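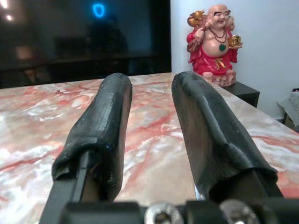 4 Setting places on the Pleletti table

This section covers the preparation of the table top and the laying of places with the Gatance steel tableware supplied in the dining pack. It applies to the large rectangular table with the marble-patterned top. Assembly of the legs and underframe is dealt with in section 3 and must be finished first.

4.1 Before you start

You will need:
Two soft cloths, one damp and one dry
Washing-up liquid
The steel tableware (plates, bowls and cutlery)
The place guide card from the document wallet

Check that all four feet bear on the floor. Press down on each corner in turn. If the table rocks, adjust the feet as described in 3.6.

CAUTION: Do not drag the table by the edge band. Lift it from the underframe, with one person at each end.

4.2 Cleaning the top

1. Clear everything off the area to be cleaned.
2. Add a few drops of washing-up liquid to warm water. Wet one cloth and wring it out well.
3. Wipe the top from one short side to the other. The pattern hides smears when seen from directly overhead, so check the surface from a low angle against the light.
4. Wipe along the edge band. Do not leave water standing where the band meets the top.
5. Dry with the second cloth.

CAUTION: Scouring powder, wire wool and bleach will dull the gloss. Damage of this kind is not covered by the Woltach guarantee.

Note: The veining is a printed pattern and differs from one table to the next. Differences in the colour or direction of the veins are not a fault.

4.3 Preparing the tableware

1. Remove the film from the plates and bowls. If it tears, lift the remainder with a fingernail. Do not use a knife.
2. Wash each item in hot soapy water before first use, rinse, and dry at once. Steel left to dry in the air may show water marks.
3. Run a finger around each rim. Set aside any item with a burr or a dent and report it using the form in Appendix B.
4. Sort the cutlery by type.

Scuffs on the inner surface of a plate come from ordinary stacking and cutlery use. They do not affect the plate and need no treatment. Rims may be brought back to a shine with a little metal polish, provided the item is washed again before food is put on it.

4.4 Laying a place

Each place consists of one plate, one bowl and one fork. Knives and spoons are added only where the menu calls for them.

1. Stand facing the long side of the table, where the diner will sit.
2. Set the plate down flat, with the rim a hand's width back from the edge band. Lower it squarely; a plate slid across the top can mark the gloss if there is grit underneath.
3. Place the bowl inside the plate.
4. Lay the fork beside the plate.
5. Stand back and check the place against the guide card.

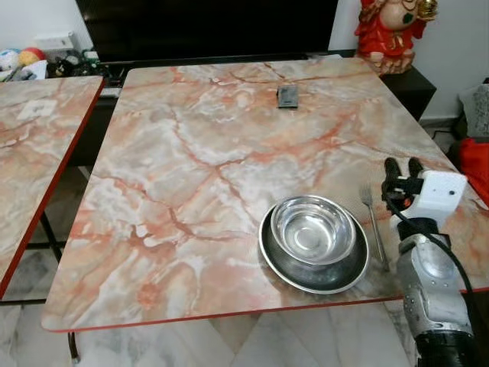
The position of the bowl depends on how the place will be used. For soup or porridge, centre it, so that the plate catches drips evenly. Where bread or another dry item is to be served on the same plate, set the bowl off-centre to leave a clear part of the plate uncovered. The fork lies to the right of the plate with the tines towards the far side of the table and the handle towards the diner's edge. Small personal items should be moved off the top before further places are laid.

Note: Earlier copies of this guide showed the fork on the left. Either side is acceptable, but use the same side for every place at the table.

4.5 Laying further places

1. Lay the corner places first and work inwards.
2. Keep facing places in line across the table. Where the two sides seat different numbers, space each side evenly and ignore the line.
3. Leave a clear strip down the middle for serving dishes.
4. Put a heat mat under any dish that comes straight from the oven or hob.

CAUTION: Do not put hot pans directly on the top. Heat can lift the surface and loosen the edge band. Neither can be repaired at home.

4.6 Clearing and storage

1. Scrape and stack by type: plates with plates, bowls with bowls.
2. Carry no more than 10 plates in one stack.
3. Wash and dry as in 4.3. Salt and vinegar left on steel overnight may cause pitting.
4. Store bowls upside down. If plates are to be kept for longer than a month, put a sheet of kitchen paper between them.
5. Wipe the top as in 4.2.

4.7 Faults

Plate rocks on the table: check for crumbs underneath, then turn the plate over and look for a dent in the base. Replace if dented.

Bowl sticks to plate: water is trapped between the two. Twist gently to release and dry both surfaces.

White bloom on the steel: limescale. Wipe with diluted vinegar, rinse and dry.

Edge band lifting at a corner: stop using adhesive tape or clips on the edge. Contact Woltach before attempting to glue it.

Cloudy patch on the top that cannot be wiped off: compare it with the rest of the pattern. Grey-white patches form part of the print. If the patch feels rough, treat it as heat damage.

Spare plates and bowls are ordered under part number 192, spare forks under part number 9. Quote the table serial number with every order.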